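Selling prints through a gallery for the first time, is a 60/40 split normal?

Posted in Art Business Help, 2026-03-22

inkandgouache

Hi all, long-time lurker, first real post. I make screenprints (mostly harbors and water towers, don't ask) and up to now I've only sold at street fairs and out of my own kitchen. A gallery in Kesoncombe has asked me to be in a group show this November, and I'm thrilled and also a little sick to my stomach.

They want 13 framed pieces plus a flat file of unframed ones. The gallery keeps 60 percent of anything that sells and I get the rest. I pay for framing. They pay for the opening night and the postcards. The biggest piece would be priced at $300 framed, and when I did the math on that one I just sort of sat there for a while.

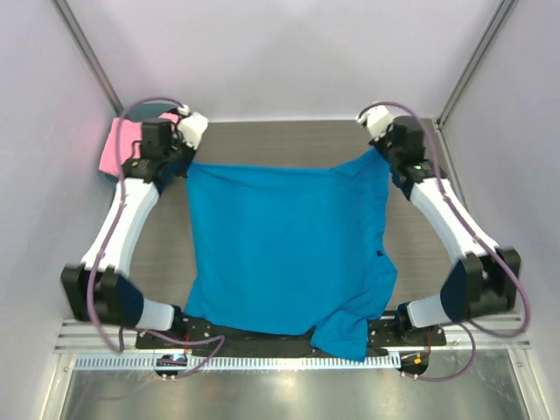

The other thing is that the agreement is a page and a half long and says nothing about when I get paid. It does say they can discount the work "at the gallery's discretion" and it doesn't say who eats the discount. My sister thinks I should sign it and be grateful. My framer made a face. I'd love to hear from people who have done this before, especially with prints, where there's an edition and more than one of everything. Do I ask for changes or does that make me look difficult? And can I keep selling the same prints on my own site while the show is up?

Yakubu Bashir

Congratulations on the show! I've been in plenty of these and I've also hung a few for other people, so take this as coming from both sides of the desk.

Sixty to the gallery is high for a group show where you're paying for the frames. I've mostly been offered an even split, and I once got a better one from a tiny place called Ekwueme that kept 35 percent and served terrible wine. I'd ask for an even split, or ask that the cost of the frame come off the top before anything gets divided. That second one is easier for a gallery to say yes to, in my experience, and on a $300 piece it makes a real difference to you.

The discount line bothers me more than the split does. Get them to write down a limit (I usually say ten percent) and have it come out of their share unless you've agreed to it in an email first. I lost a good chunk of a show to "collector courtesy" discounts years ago and I'm still sore about it.

For payment, ask for a date. Thirty days after the sale is fine, thirty days after the show closes is okay too if it's a short run. Also ask who insures the work while it's on their walls and on the way there. If they go quiet on that one, keep asking! 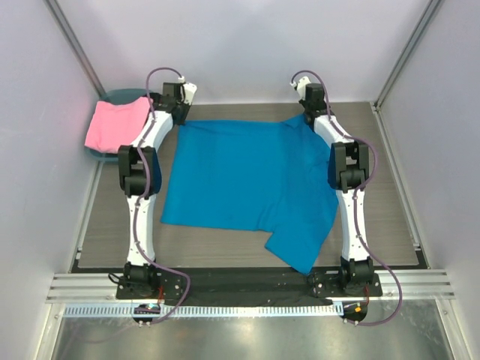
Blue garment laid out between two white robot arms.

As for your own site, yes, you can normally keep selling, but your prices have to match the gallery's. An unframed print should cost the same in both places. If somebody finds the same edition cheaper on your page during the run, the gallery will be mad and I'd be on their side. Some of them will want you to hold back certain edition numbers just for the show, and I think that's reasonable for a few months. Write the edition numbers on your inventory sheet, have them sign it when you drop off, and keep a copy for yourself.

And no, asking doesn't make you difficult. I've never had an invitation pulled over a polite email.

poninell_prints

what he said about the inventory sheet. I dropped off a flat file at a co-op in Poninell and two prints were just gone at pickup, no sheet, no money. take pictures of the corners of your frames too, mine came back dinged

stalla_studio

I'd just sign it if it's your first show. 60 isn't that bad when they have a real mailing list, and you'll meet people at the opening. I did mine on a handshake and it worked out fine. I do agree about getting the payment date in writing though, I waited most of a year for one check.

inkandgouache

Thank you all so much!! I'm writing the email tonight, frames off the top and a payment date. I hadn't even thought about insurance. Will report back when I hear from them.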